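Home > Boards > House and Money > Heating and Power

Topic: Koldale "smart schedule" plan, worth it?

fenwick_t
Got the letter in January. Koldale wants $329 up front for the Strand meter and then says you save $60 a month if you shift laundry and dishes to nights. Has anyone seen that kind of saving on a real bill? I'm having trouble believing it.

pondside
We're on it and like it. Our last bill was $206, down from $266 the year before. So there's your $60.

mulchpile
Was that the same month, with the same weather? We had a very mild winter here and my bill dropped too, and I'm on the plain old plan.

pondside
Same month. I didn't check the weather, no. But we do run everything after 9 pm now.

fenwick_t
That's my problem with it. Every story I hear is one bill against another bill. I read the Flumlow review as well and it's mostly the company's own brochure with the paragraphs moved around.

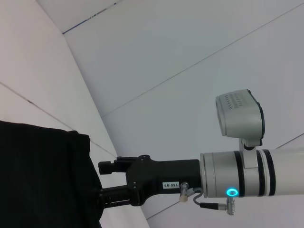 What I'd want is a full year of kilowatt hours, before and after. Dollars tell me very little when the rate changed in between.

Drandodari
You people would argue with a free lunch. Cheap night rates are real, I've had them for years at my old place.

mulchpile
Sure, and what did they charge you at 5 pm? Look at page two of the letter. The evening rate goes way up and that's when I cook.

Britt-Marie Rønning
Ask them if the meter fee comes back when you move. They told me no on the phone, then yes by email. I kept the email.

fenwick_t
Good one, will ask. Not signing until I get the evening rate in writing.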